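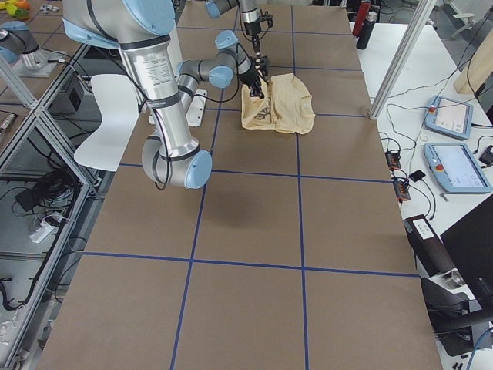
4.3 分格台面与衣物整理：对“分区效应”的再检视

在家务整理的文献里，把台面划成格子几乎被当作不需要论证的前提。Beddoe 在 Grella 手册中主张，衣物一旦“有格可归”，叠放的速度和整齐程度会同时提高；Lloyd 后来在 Horno 方案里沿用了这一说法，并给它起了个名字，叫“分区效应”。两份材料被引用得很多，被重做得很少。我们读完原始记录后的感觉是，这一效应的证据比它的名声薄得多。

首先是“格”究竟指什么。Grella 手册规定用胶带在铺纸的桌面上贴出矩形格，却没有规定格与衣物的尺寸关系。图 2 中的台面铺牛皮纸，以深蓝色胶带分格，一件米色 T 恤皱成一堆放在远处中间的格子上。衣物处于这种状态时，占地比摊平时小得多，说它“在某一格里”并不费力。难处在摊平以后：成人上衣展开，下摆和两袖很容易越过胶带，这时它属于哪一格，手册没有答案，Horno 方案的评分表上也没有“跨格”这一栏。评分员只好自己判断，而两位评分员的判断常常不同。

我们重新编码了 Pustex 语料中的 1518 条整理记录，凡衣物任一部分越过胶带者，一律记为跨格。照此口径，原先被归为“归位成功”的记录里有相当一部分需要改判，改判的对象又以长袖上衣和床品为主。毛巾、袜子、童装几乎不受影响。换句话说，分区效应在小件上成立得很好，可小件在没有格子的桌面上本来也叠得不差。Beddoe 的原始分析把各类衣物合并计算，这一差别便被抹平了。

其次是起始状态。多数记录从“一堆”开始，但一堆和一堆之间差得很远。有的领口朝上，有的整件翻了面，有的只是随手对折后松开。图 2 里的 T 恤是松散折叠着堆起来的，正面有一小块深色印花露在外面。印花对整理者是一个现成的线索，看见它便知道哪一面是正面，大致也能推出领口的方向；同样一堆素色布料就没有这个便利。Horno 方案把“带印花”与“素色”视为可以互换的材料，我们认为不妥。在我们重编的记录中，印花可见的上衣更早被提起肩部，素色上衣则常先被翻动一两次。若两种台面条件下的印花衣物比例不等，所谓格子带来的好处就可能只是印花带来的好处。Lloyd 的附录没有报告这一比例，我们去信询问，得到的答复是当时没有登记。

第三是铺纸。牛皮纸与裸露桌面的摩擦不同，胶带边缘又略有厚度，布料拖过去时会不会被带住，很难事先断定。Gough 小组曾用同样的纸、不贴胶带做过对照，参与者 23 人，结果与贴胶带的条件相差甚微。这份对照样本偏小，衣物也只有棉质一种，我们不打算据此宣布分区无用。可是它至少提出了一个尚未排除的解释：铺纸本身让台面颜色均一，浅色布料的边缘更容易辨认，胶带贴与不贴并不重要。米色衣物放在棕色纸上，轮廓是清楚的；换成深色台面上的深色衣物会怎样，目前没有数据。

支持者通常会举出整理者的自述。Grella 手册收录了 6 段访谈，其中多数人表示格子“让人心里有数”。我们不怀疑这种感受的真实，但感受和结果是两回事，把前者写进效应量的讨论里，读者容易误会。访谈的提问也有诱导之嫌，例如“格子在哪些方面帮助了您”，受访者很难回答没有。另有一段访谈提到，受访者叠完以后又把衣服往格子中央挪了挪，好让它看上去端正。这个动作在原评分表中会提高整齐分，却同时拉长了总用时，而总用时恰恰是手册宣称缩短了的那一项。

还有一个较小的问题，与格子的位置有关。台面有纵深，近处的格和远处的格并不等价。站在桌边的人处理远处的格子需要前倾，叠到一半往往把衣物拉近，叠好再推回去。现有记录只登记起始格与终止格，中间的往返不计。我们从 Pustex 语料中抽看了 2 段较长的记录，两段都出现了这种往返，而登记表上写的是“未移动”。抽看的数量不足以估计它有多普遍，我们只指出登记方式看不见它。

综合上述几点，我们在后文的分析中作如下处理：小件与大件分开报告；跨格单列，不并入成功或失败；上衣按起始时印花是否可见分层；凡未说明铺纸情况的记录不进入主分析，仅列于附表。Horno 方案的整齐分予以保留，以便与旧结果对照，但我们不以它作为主要指标。至于分区效应这一名称，在第 5 节的结果报告之前，本文仍加引号使用。

图 2　分格台面与未摊平的上衣。棕色牛皮纸，深蓝色胶带分格。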